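April 11, 2024

The tenants' rights group in Presberg met again last night at the Birhane center. We had 30 people, up from 4 in December. Most of the talk was about the heat complaints on Flekska Street and who will speak at the city hearing. 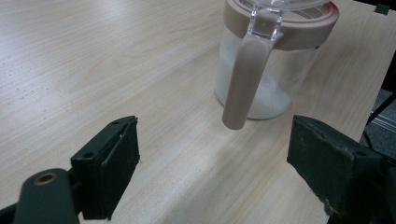 Glass jar on the table.

We still need 70 signatures to reach 800. I'll be collecting outside the Trirden market after work, so stop by if you rent in the city and haven't signed.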